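Miron Bench Kit: Set-Up Guide
Section 4. Preparing the table and placing the board

4.1 Before you start

This section covers the work surface, the light in the room and the placing of the circuit board on its carrier. Complete Section 3 (unpacking) first. Set aside 20 minutes for a first set-up. The board stays unpowered through the whole of Section 4.

You will need:
Miron circuit board
Carrier board
Lint-free cloth
Soft brush, 19 mm
Roltis leveling feet, if the table rocks

CAUTION: Hold the circuit board by its edges. Do not press on the components or touch the solder side.

4.2 Clearing and cleaning the surface

1. Remove everything from the table that is not named in this guide or already fixed in position.
2. Wipe the surface with a dry cloth. Use a damp cloth only for marks that do not lift, then let the surface dry for 8 minutes.
3. Brush from the center toward the nearest edge. Check for wire clippings and solder crumbs.
4. Press down on each corner of the table in turn. If it rocks, fit the leveling feet as shown in Section 2.

NOTE: A pale, plain surface is preferred. Dark specks and dropped screws are easier to find on it.

4.3 Placing the board

1. Lay the carrier flat on the table. It must not overhang the edge.
2. Lower the circuit board onto the carrier, component side up.
3. Check that the board lies flat. If one corner sits high, lift the board straight up and look for debris under it.
4. Do not slide the board across the carrier. Lift it and set it down again.

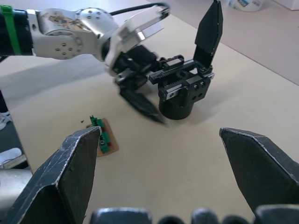 Fig. 4-1. Circuit board resting on carrier, component side up.

NOTE: Carriers are supplied in more than one material. The procedure is the same for all of them.

5. Keep cables clear of the carrier on all sides. A cable that crosses the work area must be routed overhead or behind the table.
6. Write the carrier number on the record sheet. Carriers numbered 34 and above use the long record sheet.

CAUTION: Loose metal particles under the board can short it when power is applied in Section 5. Repeat step 3 of 4.2 if the board has been off the carrier overnight.

4.4 Light and window coverings

Direct sun on the table produces glare on solder joints and makes part markings hard to read. It also warms one end of the surface more than the other.

1. Lower the blinds on any window that faces the table.
2. Look along the surface at table height. If a bright patch remains, lower the next blind or turn the table.
3. Daylight leaking at the edges of a blind is acceptable if it does not fall on the carrier.
4. Store wooden boards and boxes flat, away from the working part of the table.

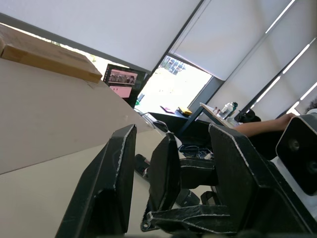
Wendell Doucet, Flanorstead: Step 2 should be repeated after lunch. Our windows face west, and a table that passed at 9 a.m. had a stripe of sun straight across the carrier by 3. We now check it twice a day and write the time on the record sheet. In July we keep every blind down from noon on.

Revision note: the remark has been adopted. For west-facing rooms, carry out 4.4 step 2 once in the morning and once after noon. The Dunleavy edition of this guide does not yet include the change.

4.5 Check before power

Board flat on carrier
No debris under or beside the board
Cables clear of the carrier
No direct sun on the carrier
Carrier number recorded

Continue to Section 5, Connecting the supply.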